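March 6, 2022

I spent most of January reading about export controls, and I want to write down what I got out of it before I forget. I work in purchasing for a small firm called Stindholm, so this is partly about my job and partly about a subject I find myself reading about in the evenings anyway.

The usual way people talk about trade restrictions is country against country. One government stops selling something to another, and the question is who gets hurt more. That's fine as far as it goes, but from where I sit the interesting part is the third country, the one that had nothing to do with the argument. We buy valve seals. Our supplier, Štěpánek, buys a rubber compound from a plant that sells to half the world. When a big buyer got cut off from its normal source two years ago, it went to that same plant with a large order, and our lead time went from six weeks to 18. No rule had been passed that mentioned us or our supplier.

Economists call this trade diversion, or at least they use that term for something close to it. The goods that used to flow one way get pushed another way, and prices move for everyone along the new route. The models I read about try to work this out for the whole world at once. You put in the trade between every pair of countries, change one number, and let everything settle again. I don't have the math to judge them. I did notice that the results depend a lot on how easily the model thinks a buyer can switch from one supplier to another, and in my experience that is where the trouble is. A spreadsheet can switch in a second. We had to requalify the part, which cost us $1,689 in testing alone and took most of a season. 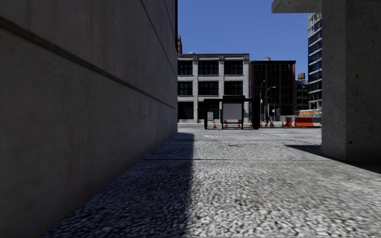

*Concrete wall and pillar, computer rendering.*

The other thing I kept running into was timing. Most of the papers compare a before and an after, with the middle left out. The middle is where I live. When a restriction comes in, the first thing that happens is that everyone who can afford to buys extra. I did it too. We ordered twice what we needed, and so did our competitors, and for a few months it looked as if demand had doubled. Then the orders stopped, because the shelves were full, and the supplier cut a shift. When a restriction is lifted the same thing happens in reverse. Buyers hold off, waiting for the cheaper goods, and the people who kept you supplied through the bad stretch lose the business first.

I'm not arguing that restrictions are always a mistake. Some of them have good reasons behind them, and cost isn't the only thing a government has to think about. I would just like to see the costs to bystanders written down somewhere when the decision gets made. A carrier we use, Veveo, added a compliance fee to every shipment through the Clatatthorpe terminal, including domestic ones, and it has never come off. It's a small amount. I doubt it shows up in any model.

For now we keep two approved sources for anything with rubber in it, and I check the lead times at the start of each month - more often if there's something in the news. The second source is more expensive and the paperwork is worse. I have a longer book on tariff history to get through next, and I'll post some notes on it if I finish.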